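# Week 3 handout: collecting demonstrations in the simulator

March 10, 2020 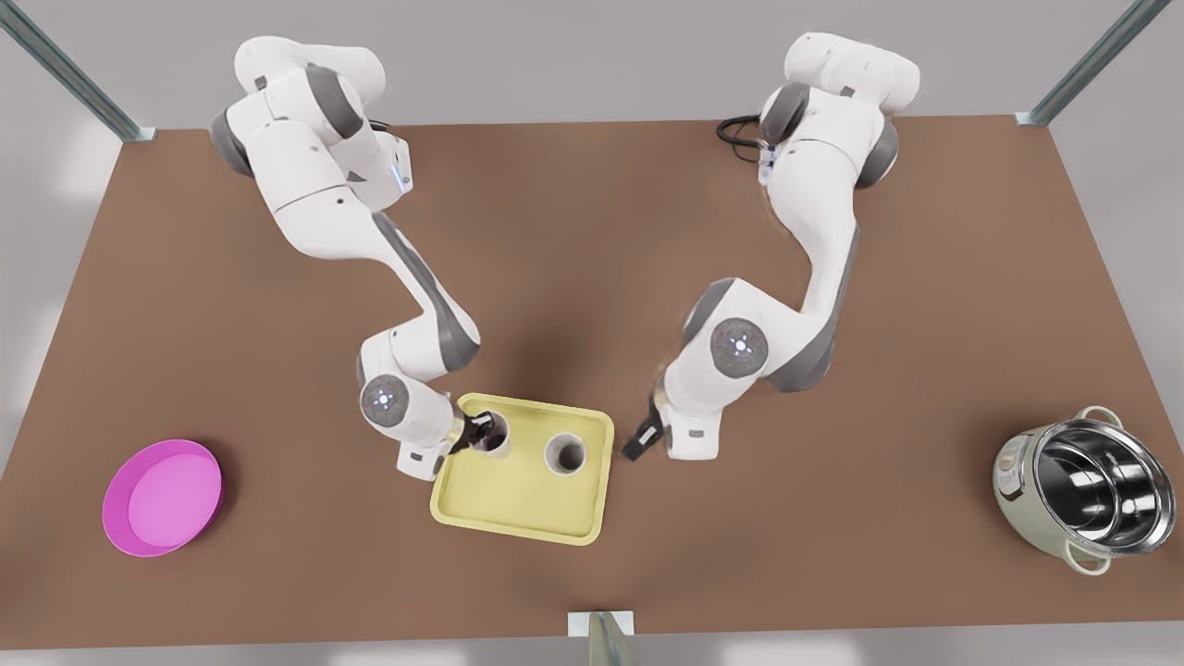

OK, so last time we talked about what a policy is and why it needs examples, and I promised we'd get to the fun (and slightly tedious) part, which is making the examples ourselves! These notes cover what I said at the board, plus a few things I forgot to say.

## Where we are

We're using the Kodico simulator with the two-arm kitchen table setup. Everyone has the same tray, cups, bowl and rice cooker, so please don't swap in your own objects yet, even if you found a really nice teapot in the asset folder. The shared set we're building is called Wanamley, and at the moment it holds 641 episodes. I'd love to see 1124 by the end of the course.

One episode is one attempt at the task, start to finish, with the joint angles, gripper commands and rendered views saved at every step. That's all a demonstration is. The learner never sees your intentions, only the numbers you left behind, so if you hover for ages over a cup trying to make up your mind, it learns to hover too.

## Left and right (read this twice)

Sides are always named from the robot's point of view. The camera faces the arms, so the robot's right arm shows up on the left side of your screen. I still get this wrong when I'm tired. If you label an episode "right gripper" and mean the right side of your monitor, the text and the motion disagree, and that kind of mistake is miserable to find later.

## How to record

- Load the scene and let everything settle before you press record.
- Do the task once without saving, just to get a feel for it.
- Record 15 episodes, then take a break. People get sloppy after that (I certainly do).
- Shuffle the layout between episodes. Turn the tray a bit, move the cups around on it, slide the bowl closer or farther out.
- Keep the idle arm somewhere sensible. Parked near the tray is fine, as long as it isn't bumping anything.

About that fourth item: last November my group collected a whole batch with the tray in exactly the same pose every time. The trained policy looked wonderful until we rotated the tray slightly, and then it closed its fingers on thin air beside the cup, over and over. Variety in the starting positions would have saved us a very long week!

## Failed attempts

Don't delete them. Mark them "fail" and add a short note, something like "dropped outside cup" or "tipped cup on release." We train only on the successes for now, but the failures come back when we look at the Ferri method for scoring attempts.

A fumble followed by a recovery is different, and I want those kept as successes. If you miss the cup, back off, line up again and get it in, the learner has seen a way out of trouble. A set made only of perfect runs doesn't give it any of that.

## For next time

Upload your episodes to the Casisa folder, with your initials at the start of each name. Then play back 3 of somebody else's and write a few lines on each: was the motion smooth, was the label right, would you want a robot to copy it? Bring those notes to class, because we'll be arguing over the borderline ones and I'd like plenty of ammunition on both sides.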